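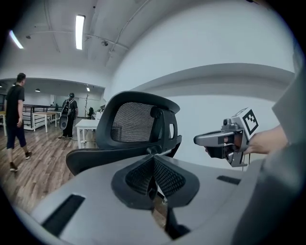 Back view, with the headrest and lumbar support.

Draltau mesh office chair: review after six months
By Ebise Feyisa, 13 March 2024

I bought the Draltau in October to replace a Prullmont I'd had since university. I work from home four days a week doing payroll, so I'm in it for most of the day. I paid full price at Zerkwood and had it delivered to the flat.

Assembly took me 27 minutes on my own. The instructions are drawings only. Step 6 shows the bolts going in before the washers, so read ahead. The hex key in the box is soft and had rounded off by the last bolt. Use your own if you have one.

The lumbar support is the best part. It's a separate piece and it pushes firmly into the lower back. For the first week I thought it was too much and nearly sent the chair back. By the third week I'd stopped noticing it, and the ache I used to get mid-afternoon has mostly gone. My partner is a fair bit taller and finds it sits too low for him.

The headrest is less useful. It's fine for phone calls when I'm leaning back, but it does nothing while I'm typing. If you wear your hair up you'll want it out of the way.

Mesh was the main reason I chose this one. Our study faces west and gets very warm in summer, and the old padded chair was miserable by February. The Draltau is much cooler to sit in. On winter mornings you'll feel a draught, so keep a jumper handy.

Two complaints. The tilt lever squeaks, and a bit of silicone spray only fixed it for a fortnight. The standard castors also marked our floorboards, so I swapped them for a set of soft rubber ones from Aksoy. They fitted without any trouble, but it's an extra cost on a chair at this price.

Zerkwood's customer service answered my email about the lever within two days and offered a replacement part. I haven't fitted it yet.

I'd buy it again for a desk job if you're of average height. Taller people should try one in the shop first.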